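**4.2 Changes to staff duties at the Zuvdale test kitchen**

Before the cell was installed, nine technicians at Zuvdale moved pots and lids by hand on every shift. The gripper now works at the side handle of the pot.

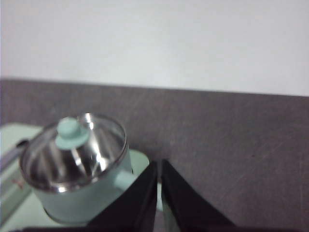 Staff time has shifted toward setup and fault logging. The bench unit under study pairs a lidded grill with a saucepan (Figure 7). 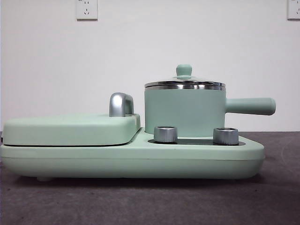 *Figure 7. Bench unit, side view. Source: Troma, Nirnatberg site.*

Technicians reported less wrist strain but more waiting - up to 14 minutes per shift.
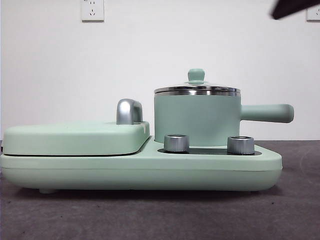

Waiting was not recorded as a break, and supervisors differed on how to treat it. Trials with an item inside the covered pot still required a person at the bench.

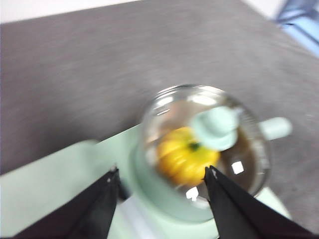

Khairul Ong objected that being required at the bench "is counted as standing by, when it is the hardest part of the job." Job grades were left unchanged for the study period.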